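Statement of Findings

Prepared by Homa Najafi, Office of Workplace Inquiry, Heydari Division

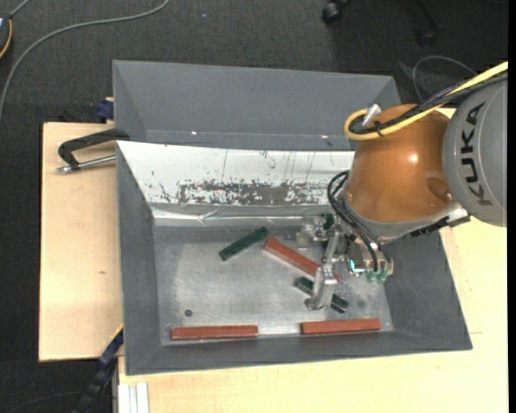
1. The matter concerns the picking cell at the Fislow works, which on May 20, 2021 closed its gripper on an empty place and reported a block lifted. It then reported more than 2,000 further lifts before the shift ended. The Totix ledger accepted them all.

2. The undersigned attended the following morning. The guard door was locked out and the air supply bled down. A pressure switch in the gripper line was found stuck in the closed position, so that the controller believed it was holding something at all times.

3. Shirin Karimi, the operator, was interviewed for 13 minutes. She stated that she had noticed the fault within the hour and had not pressed the stop. Asked why, she replied that the arm was setting the nothing down very gently, and she had wanted to see where it was putting it.

4. The undersigned advised Ms. Karimi that this was not a category on the form.

5. The switch was replaced and three test lifts were carried out. On each the gripper closed, rose and released as required. The cell was returned to service in July.

6. The ledger has not been corrected. Flalter, the customer, has since confirmed in writing that the full order was received, and has asked for the same again.

7. Ms. Karimi has requested a transfer to receiving at Flalter. The undersigned has no objection - and has asked that she write when she has seen the shelves.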